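Magazin > Tests > Werkstatt > Schraubendreher

Herkero Präzisionssatz im Test

Seit August liegt der Satz von Herkero bei mir auf der Werkbank, und ich bin immer noch begeistert! Die Griffe drehen sich am Kopf so leicht, dass man lange Gewinde mit zwei Fingern herausbekommt – herrlich. Rund 200 Schrauben habe ich damit gelöst, an Radios, Brillen, einer Nähmaschine und natürlich an Rechnern.
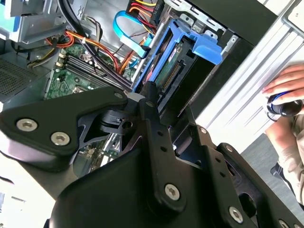

Die Klingen sitzen satt im Schlitz und rutschen auch bei vermurksten Köpfen selten ab. Mein alter Satz von Endness hat da längst aufgegeben. Sogar die Werksuhr von 1921, die mir Wafula Shirima zum Reinigen dagelassen hat, ging ohne einen Kratzer auf.

Die 19 Bits stecken in einer Leiste, die straff hält und trotzdem nicht klemmt. Weniger schön: Die Beschriftung ist winzig, abends um neun brauche ich dafür die Lupe. Und der Deckel der Schachtel könnte ruhig ein Scharnier haben (ich verlege ihn ständig). 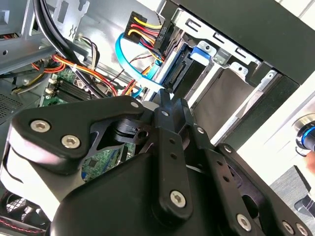

Für wen lohnt er sich?

Für alle, die öfter mal etwas Kleines aufschrauben. Wer nur einmal im Jahr eine Batterie wechselt, kommt mit einem einzelnen Kreuzschlitz aus. Ich habe gleich einen zweiten Satz für die Reparaturrunde in Femville bestellt, und der ist dort ständig in Gebrauch.
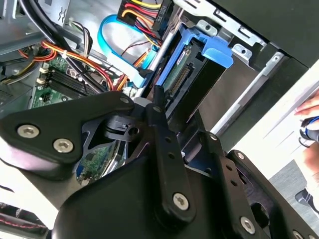
Blick in das offene Gehäuse eines Desktop-Rechners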